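Search tickets Go

Ticket: Analyzer results not reaching the central server
Opened by: Kaja Navickas, Kerness lab

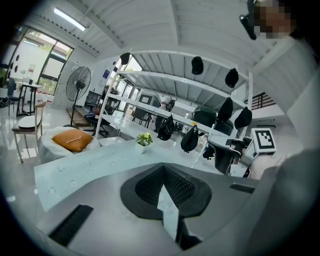

Results stopped arriving Sunday. The analyzer says "sent." The Zekar server says it has received nothing, and both of them sound very sure of themselves.

Restarted the Findilent connector. No change. Restarted it again, for morale.

Log shows 32 results sitting in the outgoing folder, all marked "retry later." Later has not been scheduled.

Tyagi support asked if the cable was plugged in. It was. They asked again.

Found it: the queue limit was set to 200 at install and somebody's update put it back to 40. Eight old rejects were holding the other places. Cleared those, set the limit to 1,000, and the folder emptied before I got back with my coffee.

Leaving this open until the update runs again — I have met this update before.

Contact the help desk | Copyright Zekar | Back to top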